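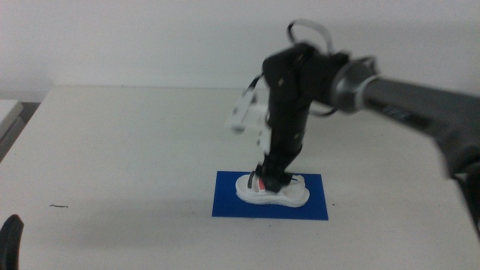
The sandal station at Jolance, with one arm over the blue mat.

In February I visited the open day of Jolance, a robot lab in Gidau. The lab works on handling of shoes and clothes for returns departments, where people send back what they bought and somebody must sort it. I work in a warehouse of this kind, on the planning side, so I wanted to see how far the machines have come. I saw good work, and I also saw a fault, and most of this report is about the fault. I learned more from it than from the prepared talks.

The visit started at nine in the morning with coffee and a short safety talk. We were told to stay behind the yellow line on the floor and to keep our bags closed, and that any member of the staff may stop a robot at any time, without asking. I liked that this was said first.

The first room was for folding of shirts. It was crowded and I could not see much. I went on to the second room, where the arms handle footwear. The task is simple to explain. A sandal is put on a mat, the gripper comes down, takes the sandal, turns it over and puts it back with the sole up, so that the sole can be checked for wear. A white sandal lay on the blue mat when I came near, with a small red-orange patch at the strap, and the black fingers were pressed against it.

The staff explained that a sandal is more difficult than a closed shoe. The sole is stiff and the strap is soft, and between them is air. If the fingers close on the strap only, the shoe hangs and swings. If they go too low, they push on the table. Their log for the morning showed 148 attempts, and 106 of them were marked as good. I found it brave to show this number to visitors.

The fault came a little before eleven. The arm went down as before, but it did not stop where it should. It pushed the sandal against the table with a dull sound, and it stayed there, pushing. There was no alarm. I had expected that a robot which meets too much resistance would stop by itself, and this one should do it also, but it did not. The operator pressed the red button after 2 seconds. The arm froze in its place, still holding the sandal down.

What came next was for me the most interesting part. The operator did not pull the sandal out. First the power to the arm was locked with a key, then the visitors were asked to take one more step back, and only then the fingers were opened by hand. One visitor wanted to help and reached over the line, and was told no, very politely but also very clearly. A gripper that is stopped can still hold force in it, and when it is freed it may jump.

The explanation was given to us after lunch. The height of the table is measured once in the morning, and the force limit is written in the same settings file. Someone had loaded the file of another station, which has a lower table. The arm believed the table was 54 millimeters lower than it was. The force limit in that file was also much higher, as that station is used for heavy boots made by Grallinier. So two wrong values came together, and each of them alone would have been caught by the other one.

They showed us the change they will make. The arm will touch the bare table slowly before the first run, and if the height does not agree with the file, it will refuse to start. I asked why this was not done before. The answer was that it takes up to four minutes each time, and people were in a hurry. I know this answer very well from my own work.

The sandal station stayed closed for the rest of the day, with a paper sign on the key switch. Some visitors were disappointed — I was not.

In the last room there was a small stand of Chuensuk, who make conveyor parts, and I took their catalog. The rollers look good but the delivery times are long. For colleagues who want to go next year: the bus from Gidau station stops at the gate, the parking is small, and the lunch is included. Wear closed shoes, they check it at the door.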